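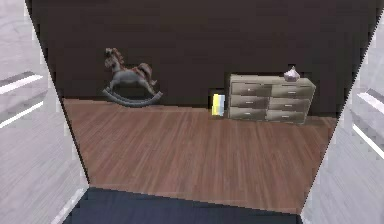

Thread last edited: February, 9:42 pm

Dark feature wall with a reddish floor - keep or repaint?

sundale_reno
We're at the planning stage for the lounge at the back of the house. The floor is reddish-brown timber and it's staying. My partner wants the far wall in a very dark chocolate brown with pale grey on either side. I like it in theory but I'm worried the room will feel like a cave by four in the afternoon. It faces south, so no direct sun to speak of. Has anyone lived with a wall that dark?

Felista S
We've had one for 7 years. You stop noticing it after a month. What you do notice is dust on the skirting and every scuff from the vacuum. Get a washable low sheen, not a dead flat. Flat marks if you so much as lean on it.

mushi_b
Disagree on the low sheen. On a dark colour it shows every roller lap and every patch in the plaster. I did ours in low sheen and ended up paying a painter to redo it in matt. If the wall isn't dead straight, go matt and live with the marks.

Felista S
Depends on the plaster, I suppose. Ours was skimmed first.

C. Lynch
Colour of the floor matters more than the wall here. Red timber next to brown paint can go muddy, especially under warm globes. I'd look at a charcoal or a deep green before I committed. The pale grey is fine but check it isn't a blue grey, it will look cold beside that floor.

sundale_reno
Green has been vetoed. We have a sample pot of a Celtudine brown and it does look a bit purple at night. Globes are whatever came with the house.

C. Lynch
Change the globes before you change the paint. Try a neutral white in one lamp and look again after dinner. Costs you next to nothing.

paulik_s
South-facing lounge here too, in Mbwambo Street. We went dark on the end wall and it made the room look shorter, which was good as ours is long and narrow. If yours is already square I wouldn't bother. Also ask for a tinted undercoat - we did it over white primer and it took four coats.

mushi_b
Second the tinted undercoat.

sundale_reno
Room is long, so that helps. One painter has quoted $2,000 for the lot, including ceiling and trim. Does that sound right?

Felista S
Fair if he's doing the prep. Ask him in writing how many coats are in it.

C. Lynch
Too much for one room, in my opinion. Do the side walls yourself and pay for the dark one.

sundale_reno
I'll get a second quote and buy some globes. Will post again when it's done.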